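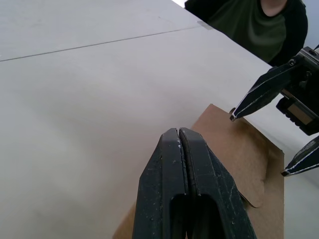 Visit to the Clakwood workshop, December 9, 2021

I went to Clakwood on the invitation of Apostolos Psarras, who looks after the two-arm cell they call Grusach. Our own company is thinking of a similar cell for opening and flattening small cartons, and I wanted to see how much daily care such a machine needs. The sales papers speak very little of this.

The cell is simple to look at. There are two arms, one table, and a small camera on the wrist of each arm. The table is made of panels, and Mr Psarras told me that the seam between them gave him trouble in the first weeks. When a thin card is pushed flat along the table, its corner can catch in the gap. He now keeps the working area on one side of the seam, and he checks with his fingernail every morning that the two panels are at the same height.

Most of my time was spent on the fingers. They are of black plastic, with a thin rubbery strip on the inner edge where they close. Cardboard is harder on them than I expected. It leaves dust, and the dust goes into the strip, and then the grip becomes weaker although nothing looks broken. The scratches on the outside of the fingers do not worry him. He changes a strip when a test card slips out under a light pull by hand, or after 72 hours of running, whichever comes first. Fingers are changed in pairs.

For cleaning he uses a dry brush first and then a cloth with a little alcohol. The alcohol must be gone before the fingers are closed, otherwise the glue of the strip gets soft. I asked about compressed air and he shook his head. In August a colleague blew out the gripper with the air gun, and the dust went to the camera glass. They lost half a day with it.

After a change of fingers, the two arms must be brought into agreement again. Thanasis Triantafyllou, who programs the cell, showed me the procedure. He closes one gripper, lowers it by hand control until a sheet of paper under the tip can only just be moved, and saves this height. Then the same with the other arm. After this both arms go to the corner of one test card, one arm holding and the other pulling, and he looks if the card turns. If it turns, the heights are not equal and he begins again. With us it took 3 attempts, and he was not ashamed of it. He said that in the cold months it is often so in the morning.

The cartons come from Mavromatis, in bundles of 400. The folding tabs are the difficult part, for they do not always lift by the same amount. A new bundle is therefore tried slowly before the normal speed is allowed.

Spare fingers are ordered from Nidine. Delivery is 2 weeks, so I would keep at least one full pair on the shelf. I have asked for the price of the strips alone, and also whether the screws at the finger base are included. Mr Psarras has promised to send me his cleaning sheet, and I will put it in the shared folder when it arrives.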